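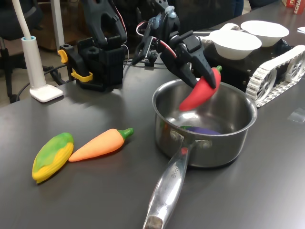
## Checklist sécurité du poste « cuisine », à relire avant la commande de septembre

Bon, j'ai fait le tour de la table avec Othmane ce matin (enfin, lui tenait le mètre et moi je râlais) et je remets tout au propre tant que c'est frais. Le but, c'est de savoir ce qu'on met sur le bon de commande et ce qui peut attendre l'année prochaine. Enveloppe : 2 000 euros, port compris, et Delia m'a bien répété que le port, c'est COMPRIS.

Légende : coché = conforme, pas coché = il faut acheter ou corriger quelque chose.

### 1. Fixation des bras

- [x] Serre-joints jaunes en place sur le bord de table. J'ai secoué comme un prunier, ça n'a pas bougé.
- [x] Vis des socles resserrées. Une seule avait pris du jeu, Othmane l'a reprise à la main.
- [ ] Jeu de serre-joints de rechange. On n'en a AUCUN d'avance, et si un plastique fend, on est à l'arrêt en attendant le colis. Je mets 3 pièces sur la liste, prix Jernden : 20 euros l'unité.

Commentaire : Teodor voudrait tout passer en platines vissées dans le plateau. Je comprends l'idée, mais percer cette table-là me fait mal au cœur, et surtout on va sûrement changer de disposition une fois ou deux avant l'hiver. Donc serre-joints pour l'instant, et on en reparle.

### 2. Câbles

- [x] Aucun câble pincé sous un socle.
- [ ] Faisceaux des bras gainés. Le rouge, le blanc et le noir font encore de belles boucles autour des articulations, et c'est LE point qui m'embête le plus. Gaine tressée fendue, à acheter au mètre.
- [ ] Câbles au sol de la table (oui, « au sol de la table », vous m'avez compris) ramenés vers les passe-câbles. Le plateau en a, encastrés, autant s'en servir !
- [ ] Étiquettes aux deux bouts de chaque câble. J'ai un rouleau dans mon tiroir, coût zéro.

Commentaire : Ovidiu propose une chaîne porte-câbles. C'est joli, c'est propre, et chez De Bruijn ça mangerait une bonne partie du budget à elle toute seule. Je dis non pour cette fois, mais je garde le devis. 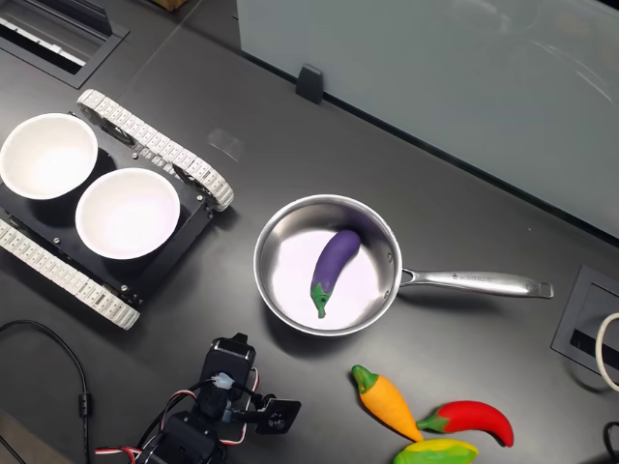

### 3. Plateau et objets manipulés

- [x] Panneau transparent tenu par son support noir. Quelques traces dessus, un coup de chiffon suffira.
- [x] Légumes jouets contrôlés un par un : pas de bord coupant, pas de morceau qui se détache.
- [x] Bols vides avant la mise sous tension.
- [ ] Bols de rechange. C'est la bricole la moins chère de la liste et c'est celle qu'on oublie toujours, alors je la mets noir sur blanc.
- [ ] Repères de position pour la casserole. Aujourd'hui chacun la pose au jugé, avec le manche vers où il veut. Un adhésif mat, et on n'en parle plus.
- [ ] Restes de vieil adhésif à décoller.

Commentaire : la question de la casserole revient à chaque réunion. L'inox poli renvoie pas mal de lumière et Teodor aimerait un modèle à finition mate. Moi je préfère essayer d'abord de jouer sur l'éclairage, quitte à acheter la casserole mate après (ça ne ruinera personne). À trancher entre vous deux, je m'en lave les mains.

### 4. Base à chenilles

- [x] Maillons blancs vérifiés des deux côtés, rien de cassé.
- [x] Vis et entretoises du dessus bien serrées.
- [ ] Rebord ou tapis antidérapant pour les bols. Ils sont simplement posés sur la plaque, donc tant que la base reste à l'arrêt, très bien, mais le jour où on la fait rouler chargée, je ne réponds de rien.
- [ ] Maillons de rechange. Le sachet Pralteck est à 23 euros et j'en prendrais un, pas plus.

Commentaire : Costel m'a demandé pourquoi on ne rachète pas une deuxième base complète. Parce que ça ne rentre pas, Costel ! Même en supprimant tout le reste. Par contre je veux bien préparer un dossier à part pour l'an prochain si tu m'écris deux paragraphes sur l'usage.

### 5. Autour de la table

- [x] Box et papiers poussés au bord, hors de portée des pinces.
- [ ] Chaises reculées avant chaque essai. À rajouter sur l'affiche, c'est gratuit.
- [ ] Bouton d'arrêt accessible depuis les deux côtés du poste. Priorité numéro un de la commande, avant la gaine, avant tout. J'attends le prix de Nongate.
- [ ] Petits sachets plastique : à la poubelle ou dans un tiroir, pas sur le plateau.

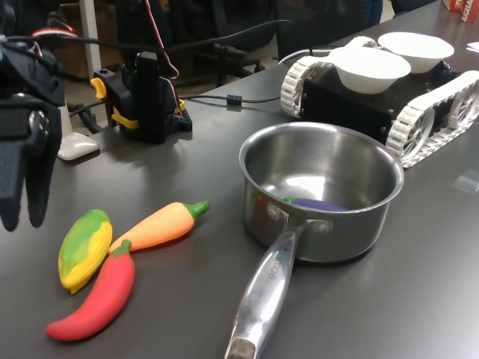
*Disposition de référence pour le chiffrage : aubergine dans la casserole, maïs, carotte et piment sur la table, bols sur la base à chenilles.*

### Ordre d'achat proposé

1. Bouton d'arrêt (Nongate, devis en attente)
2. Gaine pour les faisceaux
3. Serre-joints de rechange (Jernden)
4. Maillons (Pralteck)
5. Tapis antidérapant, adhésif mat, bols

S'il reste des sous, casserole mate. S'il n'en reste pas, Teodor boudera un peu et on fera avec l'ancienne.

Delia, il me faut ton feu vert sur les deux premières lignes avant que j'appelle qui que ce soit. Ovidiu, tu peux me renvoyer la longueur de gaine par bras ? J'ai noté un chiffre sur ma main et je me suis lavé les mains.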